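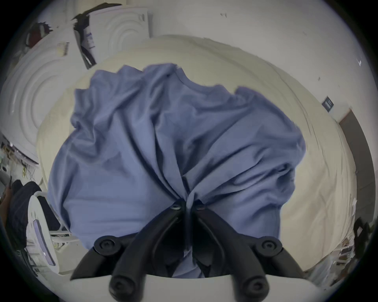
Rocío Aranda replied that the reset had changed nothing. The dryer still stopped on E9 partway through the cotton program, and she wanted to know whether she should keep paying for a plan that didn't cover the part.

Ticket 2918
Product: Zindeck heat pump dryer, supplied by Cevwood Appliances
Status: Closed
Assigned: Kadir Ertürk

Notes, oldest first

Customer reports clothes coming out damp after a full cotton cycle. Fault code E9 on the display, drum keeps turning for a bit and then stops. Started in May when the weather cooled off. Machine lives in the laundry off the back door, door usually shut. Lint filter cleaned every load, customer says. Asked her to power off at the wall for 2 minutes and rerun.

Reset done, no change. See customer's reply at top. Plan query passed to accounts. Accounts confirm the condensate pump is covered and the moisture sensor is not. Told her so by phone.

Asked customer to check the following:
Water tank seated all the way in
Second filter behind the kickboard (she didn't know there was one)
Float in the tank moving freely
Drain hose, if fitted, not kinked behind the machine

Tank and float fine. Second filter was matted with grey fluff. She rinsed it under the laundry tap and left it out overnight. Next load ran almost to the end, then E9 again. Some improvement but not fixed.

Checked earlier tickets. 2516 has the same model and the same code. Cause there was the drain hose pushed too far down the standpipe, so the pump was working against standing water. Asked Rocío how far down hers goes. She said well past her elbow when she reached in after it. The Güler installation sheet has the hose hooked over the lip of the standpipe and clipped, and hers had no clip. The previous owners put it in so no idea where the clip went.

Posted a clip. Customer pulled hose back up and taped it in the meantime, which is OK for a load or two but don't leave it like that.

Customer called 4.15 pm. Cotton cycle finished with no code. Towels dry except for one that had balled up inside a doona cover. Advised doing up the buttons on covers before they go in, and washing and drying them on their own where possible. Synthetics should go on the low heat program.

Clip arrived and fitted. Two further cotton loads, no E9. Sensor not replaced, no charge to customer.

Have asked Enico to add the hose depth check to the E9 phone script, ahead of the tank and float. Closing. Reopen under the same number if the code comes back.

KE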